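4. Making Sauces and Custards with the Stir Paddle

Read Section 2 (Fitting the Bowl) before you start. The paddle must be locked onto the center post or it will ride up when the sauce thickens.

4.1 Before first use

1. Wash the bowl, lid, and stir paddle in warm soapy water. Dry the center post well.
2. Set the Sendow on a flat, steady surface with at least a hand's width of space behind the vent.
3. Plug the cord directly into a wall outlet. The heater draws 1,050 watts and should not share an extension cord with another appliance.
4. Press and hold POWER until the display shows 0:00.

CAUTION: Never run the heater with an empty bowl. The coating can be damaged in a short time, and this damage is not covered by the Trarkent warranty.

4.2 Vanilla custard

You will need whole milk, egg yolks, sugar, cornstarch, and vanilla. Quantities for each bowl size are in the recipe card that came in the box.

1. Put the yolks, sugar, and cornstarch in the bowl. Close the lid and run at Speed 3 until the mixture is pale.
2. Open the lid and scrape down the sides.
3. Pour in the cold milk. Do not go above the MAX line.
4. Select CUSTARD and press START. The program runs for 13 minutes and holds the temperature below a boil.
5. When the tone sounds, lift the lid away from you to let the steam out.
6. Stir in the vanilla by hand and pour the custard into a clean dish. Press plastic wrap onto the surface if you do not want a skin.

Note: Custard keeps thickening as it cools. If it coats the back of a spoon at the end of the program, it is done. Running the program a second time will usually make it grainy.

4.3 White sauce and cheese sauce

1. Cut the butter into small pieces and place them in the bowl.
2. Select MELT. Wait for the tone.
3. Add the flour and run at Speed 2 with the heat on LOW for two minutes.
4. With the paddle turning, pour the milk slowly through the lid opening.
5. Change the heat to MEDIUM and let the sauce cook until it bubbles at the edges.
6. For cheese sauce, turn the heat off first, then add grated cheese a handful at a time.

Note: If you see lumps, raise the speed to 4 for thirty seconds with the heat off. Small lumps left after that can be strained out.

CAUTION: The bowl and lid stay hot after the program ends. Use the side handles.

4.4 Cleaning up after a sauce

Sauces made with starch or cheese stick hard once they dry, so fill the bowl with warm water as soon as it is empty. Leave the paddle in place and run CLEAN with one drop of dish soap.
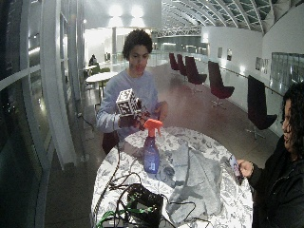

Spray bottle and cloth on the table.

Wipe the outside of the base with a soft damp cloth. Spray any cleaner onto the cloth and keep it away from the vent and the control panel. Do not put the base in water.

The paddle and lid may go on the top rack of the dishwasher. Wash the bowl by hand.

4.5 If something goes wrong

Display shows E2: The lid is not fully closed. Turn it to the right until it clicks.

Display shows E5: The paddle is blocked. Switch off, unplug, let the bowl cool, and remove whatever is caught under the blade.

Sauce is scorched on the bottom: The paddle was not locked, or the heat was set to HIGH. Soak the bowl overnight. Do not use steel wool.

Custard stays thin: Check that the milk was measured correctly and that the lid was closed for the whole program.

For replacement lids and paddles, see Section 9.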